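4.2 Giftiness and the pink pack

I have to admit this was the part of the study I looked forward to most. Titilayo Bassey and I had 30 packaged items from the Hidasside set to sort, and we kept drifting back to the pink ones (we both did it, so I can't blame her). People in our February interviews kept using the word "giftable" for packs like these, and they were quick to say it, often before they had read a word on the front. Flowers plus handwriting-style lettering seemed to be plenty! Figure 2 has one of the packs we talked over the longest.

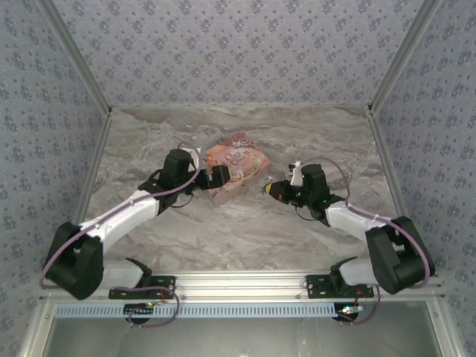 Figure 2. Pink and cream pack with floral artwork and cursive lettering, lying on a gray marble-patterned floor.

What I like about it is the side. The lighter, cream-colored face gives the pink somewhere to stop, and I'd happily argue that it makes the whole thing feel calmer. Adesuwa Tijani disagreed with me on this and coded it as "busy," mostly on account of the script, so we went back and scored the lettering and the artwork separately. I still think cursive gets a bad rap in the packaging literature – readers in our interviews were fond of it, even when they grumbled that it slowed them down.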